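Gwilliam Street Songs: progress report, second period

To: Angharad Griffiths, grants
From: Osian Mostyn

Angharad, sorry this is later than promised. Writing it between a rehearsal and the van. Money sheet comes separately from Yanti, she has all the receipts.

Short version: three of four videos are finished, two are out, the fourth is shot but not cut. We're on budget apart from the percussion hire. Choir is bigger than we planned for and the room isn't.
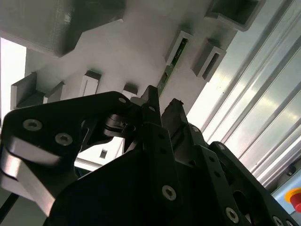 Mimthorpe Community Music | Recording & Video Team

What's done

"Lantern Down" went up first. Single take, all voices, no instruments except the stamping and the two oil drums. 2,173 views in the first week, which is small for the internet and big for us. Most of the comments are from people who know the song from their grandparents and want to argue about the second verse. Good. We pinned the best argument.

"Susa" is the second one out. Yanti's arrangement, six-part, with bottles tuned by water level. Took an entire evening to tune the bottles and then somebody moved the heater and we had to do it again. Worth it. The local station played the audio twice and asked for an interview, Yanti did it, went well.

Third video, the train song, is finished and waiting on the rights letter for the words. The tune is old, the words are not. Yiran Lu is chasing the publisher. If we get no answer by the end of June we'll put it out with the humming version we recorded as backup. Would rather not, the words are the point.

What's not done

The fourth. Footage is all in, sound is all in, but Baldur Nørgaard is doing the edit in his evenings and has asked for more time. The trouble is the clapping section. We recorded it in two groups on different nights and they drift apart by the last chorus. He has it lined up to the bridge so far. I've heard a rough mix and it's going to be the best of the four, so I don't want to push him. 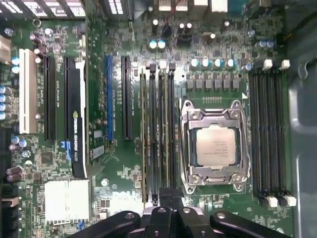
Budget and equipment

Percussion hire went over by 600. We'd planned on borrowing the big marimba and the loan fell through, so had to rent from Pakex at short notice, plus delivery both ways. We've taken it out of the travel line, as the Saturday shoot by the river was dropped and nobody needed the coach. Yanti's sheet shows the move. If you need a formal request for that please tell me which form, the one on your site is for the old program.

Microphones: bought the 7 we asked for, all in use. Cables are getting chewed up by the folding chairs so we will need a few more before the fall. Can cover that ourselves.

Fee for Baldur is half paid. Other half when the fourth video is delivered.

People

We told you we'd aim for a choir of sixty or so by this point. Sign-up list now stands at 168. Not everyone comes every time, but enough do that we've split into early and late groups on Wednesday. Early group is mostly parents with kids, late group is louder. Both want to be on the next recording. Yiran has drawn up a rota and it seems to be holding.

The body percussion workshops have been the surprise. Meant as a warm up for the videos, now people come just for those. A few who said they couldn't sing at all have drifted over into the alto section by way of the knee slapping. We'd like to run a second set and will probly ask you about it in the next round.

Problems

Room. The hall's acoustics are fine with the curtains shut, but we're tight for space with the marimba out. Looking at the old Gwilliam chapel, have been round it once, lovely echo, terrible parking.

Sound complaint from next door, once, about the oil drums. Osian (me) went round with an apology and a flyer. We stop the drums at 8.30 pm now.

Next period

Finish and release videos three and four. Launch night with both groups singing live, date depends on the rights letter. Record the audio-only set of all four songs for the download page. Schools pack, Yiran has a first draft of the teacher notes and wants it tried out on a real class befor it gets printed.

Can you confirm the next payment isn't tied to video three being public? The agreement says "completed", and it is completed. Call me any afternoon.

Osian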